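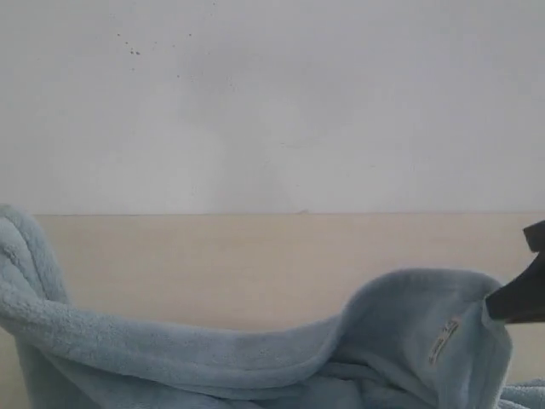
Home News Stores Laundry Forms Contact

Towel care: revised procedure for the plush stock

The plush towels issued from Penmont stores in March have now been through enough washes for the laundry settings to be revised. The instructions below replace the sheet pinned up by the sink. They apply to the blue towels only. The white cotton ones stay on the old programme.

The batch is 1056 towels, supplied by Jinen. Valbona Mujić has divided the stock between the two floors and the reserve shelf, and requests for more should go to her by the usual form.

Washing

Wash at 40 degrees with liquid detergent at the lower dose. Powder can lodge in the pile if the drum is overloaded. Do not use fabric softener, as it coats the fibres and reduces absorbency. Keep these towels apart from cotton, which sheds lint that the pile picks up and holds.

A load is 9 kg dry weight at most. Murray Hapeta has marked the fill level on the inside of both laundry bins.

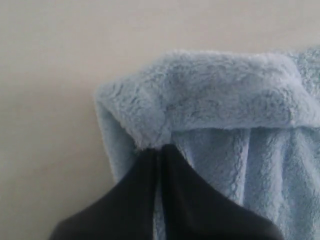
Pile condition is the main thing to check before a towel goes back on the shelf. Hang or drape it against a plain background and look along the folds, where the fibres open out and any flattening is easier to judge. A towel in fair condition has a fuzzy outline at the fold, like the thick rounded band across the top of this pale blue one, and the small swirls and ridges in its surface are normal for a dense pile. Hard, shiny or matted areas are not. Towels with matted areas go in the grey sack for cleaning rags.

Drying

Tumble on low or line dry indoors. Shake each towel once by the short edge before it goes in, and take the load out as soon as the cycle ends. High heat stiffens the fibre tips and the effect cannot be washed out. 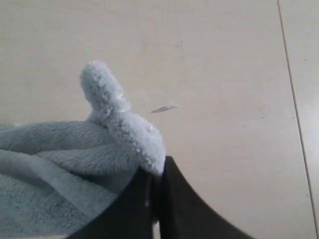 Wringing by hand should be kept to a minimum. Twisting puts the load on one corner and pulls at the hem stitching, and several of the returns Blagoje Mladenović logged had failed at that point. Press the water out flat against the side of the sink, then hang the towel over the rail.

Folding and storage

1. Lay the towel flat on a clean, dry table and smooth it from the centre.
2. Fold in half lengthways, then in half again, with the hem inside.
3. Fold across once and stack, with no more than 4 towels to a pile.
4. Clear the table before starting the next stack. Pens and clips get folded in and end up in the machine.
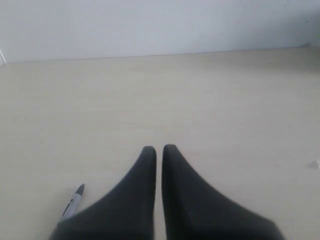 Table surfaces

The folding tables are to be wiped with Stiver neutral cleaner, diluted as on the bottle, and dried before use. Do not use the Debnath solvent wipes on them. Marks on the wall behind a table should be reported to Damir Vukadinović and left alone until he has looked at the paint.

Comments on the procedure go to Krešimir Bošković at the stores desk before the next stock check.

Last updated: March

Contact the stores desk | © Penmont | Back to top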